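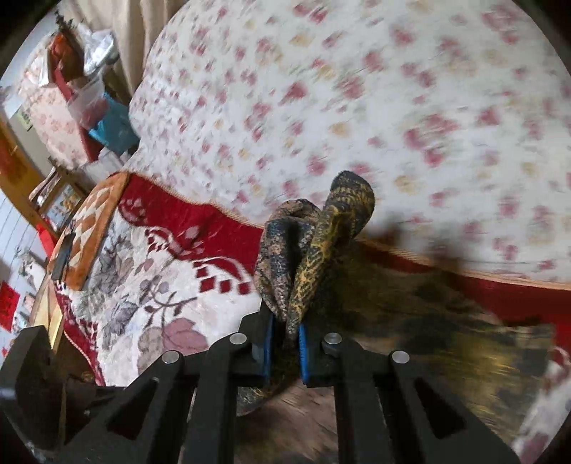
## Nov 6, 2022: Braken hand-held kit, trial, bedroom pickup

Kit on loan from Sukitz. They want a yes or no before the loan runs out and I'm not ready to give either. Writing this up while I still remember which complaints are mine and which are the spec sheet's.

What we're supposed to be judging: whether the Braken hand-held gripper plus the Ovport processing service gets us usable grasp data from ordinary rooms, cheaper than teleoperating the arm in the lab. Sukitz says yes, and has a nice slide. The slide shows a mug on a white table. We went for bedrooms and soft stuff, as that's what the tidy-up project needs and what our arm is worst at.

### Hardware

- Flat black plates with triangular cut-outs. Looks light. After a long stretch of one-handed work it doesn't feel light.
- Blue rubber pads are the best part of it. Patterned fabric, crumpled, and the fingers close on it and you can lift the bunch with part of it trailing. I'd expected to be chasing it along the floor.
- Trigger travel is too long. You learn to pre-squeeze, and then every recording has fingers half closed on approach. Is that what we want the arm to learn? I don't think it is.
- No force reading. Sales page says "force aware." When I asked, that came down to finger width over time. Width tells you very little when the thing between the pads is cloth. Fold it once more and the number changes.

### Recordings

367 demos attempted, 300 kept by Ovport after their automatic screening. Of those 300, 233 passed when I went through them by hand with our own checklist. So their screening let through 67 I wouldn't train on. Most of the 67 were one of these:

1. Pose track jumps during a fast swing. The floor and the quilt both smear when you turn quickly, and their tracker seems to guess its way through.
2. Fingers closed on the bedspread along with the item, labeled as a clean grasp.
3. Clip trimmed before release, so there's a pick and no place.

Number 1 bothers me most. Their documentation says tracking is "robust to natural motion." Natural motion for me is picking up a sock-sized thing and turning toward the bed with it. I wasn't waving the tool around. Slowing down fixes it, but then the demos are slow, and slow demos are the reason we're unhappy with teleop.

In their favor: the busy room did no harm that I could find. Floral quilt, tapestry blanket with leaves and berries all over it, quilted cushion, plastic bags heaped at the back, shelves. I assumed clutter would confuse the tracker and it seems to like having something to hold on to. The clips that went bad went bad on speed.

Lighting I can't say anything about. Same room, same curtain, never varied it. Should have.

### Service side

Upload is fine. Turnaround was quoted as same day. First batch was, second wasn't, third came back with the second. Support answered politely and pasted me the paragraph I had quoted to them.

File format is documented and our loader reads it after a small patch (in the usual repo, branch `braken-import`). No lock-in there that I can see. The lock-in is upstream: raw video goes up, poses come down, and if you stop paying you have video and no poses. Asked whether the tracker can be run locally. "On the roadmap." The July release notes say the same thing in the same words.

Calibration: the tool wants it redone after every drop or knock. Takes over 30 minutes the way the manual tells you to do it. I skipped it once after bumping the tool on the door frame and couldn't see a difference in the poses, but I only looked at one batch, so don't copy me.

### Against the Tsikata rig

Not a fair fight yet. We have the Tsikata quote but not the rig. On paper: heavier, shorter trigger travel, local processing, costs more up front and nothing per hour. If we record as much as the plan says, Tsikata gets cheaper at some point, and I want to see that worked out with our numbers before anybody signs. The Sukitz comparison sheet leaves out the processing fee for their own kit. Maybe an oversight.

### Where I am

The gripper is decent. The service is a beta being sold as finished. I wouldn't take the yearly plan on this evidence. Would consider buying the tool alone if they'd sell it that way; their price list only shows the bundle, so ask.

None of this says whether a policy trained on the 233 does anything useful on our arm. That's the real test and it hasn't been run. Until it has, please don't quote the 300 in slides.

### To do

- [ ] Train on the 233 only, then on all 300, same settings, compare on the real arm
- [ ] Repeat a short set at half speed, check pose jumps
- [ ] Repeat with curtain open and curtain closed
- [ ] Measure trigger travel properly, with calipers
- [ ] Ask Sukitz for tool-only price and for the tracker's failure rate on cloth
- [ ] Chase Tsikata about a loan unit
- [ ] Wipe the pads, they pick up lint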